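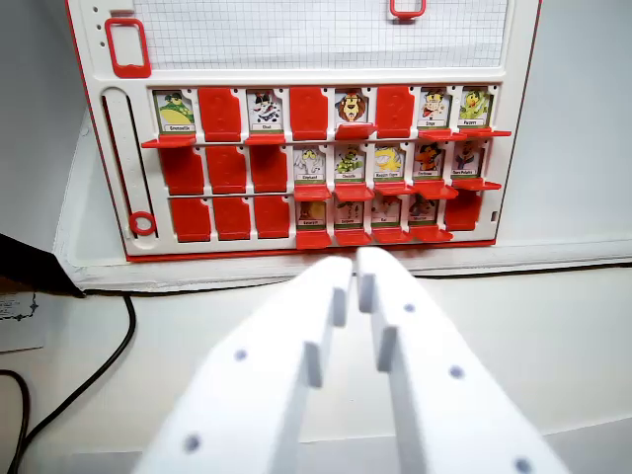
Fig. 1. Upright guessing board with cartoon animal cards, 10 red tiles flipped.

Playing to Ask: Yes-or-No Games in the Early Years Room
Handout for Session 5
Course leader: Ertuğrul Aksoy

Welcome back, everyone, and thank you for bringing so many good stories about your picture bingo afternoons (I'm still smiling over the one with the missing giraffe). We finished last time on describing words, and I promised we'd move on to questions, so please keep your describing-word lists close by because we're going to lean on them a good deal.

The game

Most of you will have met this kind of board at home, in the Guess Who style. The cards stand in rows, every one has a picture with a little name label under it, and a red tile covers each one that is out of the running. One child thinks of a character and the others ask questions that can be answered with yes or no. After each answer, they decide together which cards to hide.

I'm fond of the animal kind for young children. Describing people's faces can get a bit personal in a small group, and children will happily say that a crocodile has a fat belly without anybody going home upset! The animals also give you lovely variety. Look along the top row in Fig. 1: there's a lion with an orange mane, a green and yellow parrot, and a green crocodile-like fellow with a yellow belly and a small hat. You could easily spend a whole morning on just those three.

Good first questions

Is it green?
Does it have a mane?
Is it wearing a hat?
Does it have a beak?
Could it fly?

Notice that the last one is a different sort of question. You can't point to the answer on the card the way you can with a color or a hat – the children have to bring something they already know. Save it for the second round, or for a group that's getting restless.

Please try "Is it green?" yourselves in pairs before you use it. With a parrot and a crocodile both in play, a yes still leaves you with more than one card, and some children find this quite upsetting the first time. Talk it through slowly. Which cards stay? Which ones go? What could we ask next to tell the green ones apart?

Where it tends to get sticky

The hiding step is the hard part. A child hears "no, it doesn't have a beak" and covers everything except the parrot. I have seen this in nearly every group I've taught, grown-ups included. Have them touch each card and say "stay" or "go" aloud before any tile moves.

Guessing too soon is the other one. "Is it the lion?" is a perfectly fair question, but with fourteen cards still showing, it will most likely rule out one card and leave you thirteen to think about. Don't forbid it. Let them try it and then ask how many are left.

For next time

Play two rounds with your group and write down 7 questions the children asked, in their own words, grammar and all. Put a star by any that needed more than looking. We meet again Tue 16 July, in the usual room, and I'll bring the tea.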